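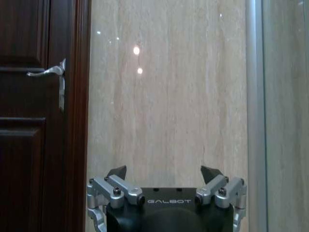 Doors are my favourite part of any inspection, and I'll happily spend longer on one than most people spend on the whole bathroom! A good internal door has so many small things going on, and you can check nearly all of them with your hands and ears. The one in the guest bathroom at Provordale is a lovely dark reddish-brown panelled door with a glossy varnish, and the silver lever sits level, pointing away from the jamb as it should. I always begin with the lever because a tired spring shows there first (look for the droop). Then I go down the backplate for screws, then round the edge of the door, and only after that do I let myself look at the stone.

Guest bathroom, Provordale
Checked by: Salamatu Dogbe
Date: 28/05/2023
Room ref: 417
Marks: OK / Watch / Fix

DOOR AND LOCK

Lever returns fully when let go: OK. Crisp, no wobble. Really pleased with this one.
Backplate tight to the door: OK. Gave each screw a quarter turn and none of them moved.
Latch catches without a push: OK.
Can be opened from outside in an emergency: Watch. The spare key was on the Drutau ring in the office and took me 8 minutes to find. Please tag it with the room number.
Varnish sound at the bottom rail: OK. Run a fingertip along it every visit, this is where splashes get in.
Door clears the threshold strip: OK

WALLS

Tiles sound when tapped: OK. Went over them up to shoulder height with my knuckles and got the same clear note all the way. Very satisfying.
Grout lines whole: OK. They are fine lines, so use a torch held flat to the wall.
Sealer still beading water: Watch. Slower by the door than by the shower. The Prastach sealer is due again in July anyway, so bring enough for the full height.
Joint between jamb and stone: OK

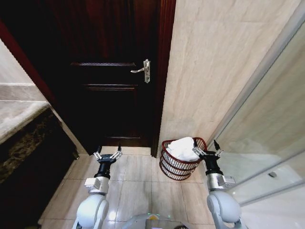

Page 2 of 3

FLOOR AND WAY OUT

Clear path from basin to door: OK. The wire waste basket is beside the door against the tiled wall, and I like it there. Keep it on that side, well out of the swing.
Basket not used for linen: Fix. There's a white towel heaped up over the rim! Towels go in the linen bag. A towel in a waste basket gets thrown out sooner or later, and we have lost good ones that way.
Floor grip when wet: OK. Tested with a cupful of water and my ordinary work shoes. Pale tile hides a puddle beautifully, so do crouch and look across it against the light.
Threshold strip firm underfoot: OK

BASIN UNIT

Marble top free of chips: OK. Feel along the front as well, the dark mottled apron is so busy with black, gold and brown that a chip could sit there for months.
Top takes weight at the front edge: OK
Cabinet base dry inside: OK. Put a sheet of kitchen paper under the trap and left it for 17 minutes. Bone dry, hooray.
Hot tap temperature: OK

SHOWER

Glass panel steady: OK. Push gently with a flat hand, never by the edge.
Aluminum strip fixed top and bottom: OK, though the bottom end wants a good clean with a soft brush. Amoah cream is fine, no scourers please.
Drain clears a full bucket: OK
Silicone along the base: Watch. Small soft patch at the back corner. I've marked it with pencil so the next person can see whether it has grown.

TO DO BEFORE THE NEXT VISIT

Tag the spare key. Move the towel to the linen bag. Order sealer. Recheck the silicone against the pencil mark.

Signed: S. Dogbe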